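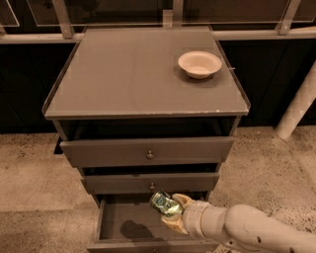 A gray nightstand with three drawers and brass-toned knobs. Small chips in the finish show along the front edge of the top. [Photo: Samina Jadoon]

Used bedside furniture finds new homes in Latwood

Residents of Latwood who need a bedside cabinet can get one without payment this month, after the reuse shop Pedura opened a room only for small bedroom furniture.

The room opened on Thursday at 10 a.m. in the former shoe store on Ghauri Street. By the closing time, 25 pieces had been taken, most of them nightstands and low chests. The shop started the day with 143 pieces, which were collected from households in Latwood and in the neighboring town of Sirov since February.

"People give away the beds and the wardrobes first, and we have always a place for these," said Sohail Mohmand, manager of the shop. "The small cabinets stayed in our storage for a long time. Now they have their own room and the visitors can open every drawer before they decide."

Mohmand advises visitors to do exactly this. A drawer should come out straight and go back without force, he said, and the knob should not turn in the hand. Scratches and chips on the top are normal for used furniture and the shop does not repair them. Each visitor can take two pieces. The shop asks for a deposit of 8 dollars if somebody wants to borrow the hand cart, and the money is given back when the cart returns.

Haris Cheema came on the first day with his daughter, who moves to her first apartment next week. They chose a cabinet with three drawers.

"She wanted a white one, but the gray has deeper drawers," Cheema said. "We will maybe sand the front edge and paint it. I have still half a can of paint from the kitchen door."

For those who want to do the same, Kyung-tae Han will give a short evening course in the shop about painting old wood. He teaches how to clean the surface, how to fill small chips and how to choose a paint which does not stick when the drawers are closed. Participants should bring their own brush and one drawer from home, not the whole cabinet. The course is free, but places must be reserved at the counter.

The shop still accepts furniture up to the height of a normal table. It must be clean and the drawers must be empty. In the last weeks the staff has found keys, batteries and one wedding album inside the donated pieces. The album is kept at the counter, where the owner can ask for it.

Pedura wants to give out 200 pieces before the rent contract for the room ends. The room is open from Tuesday to Saturday, 10 a.m. to 5 p.m. The entrance is from the parking lot.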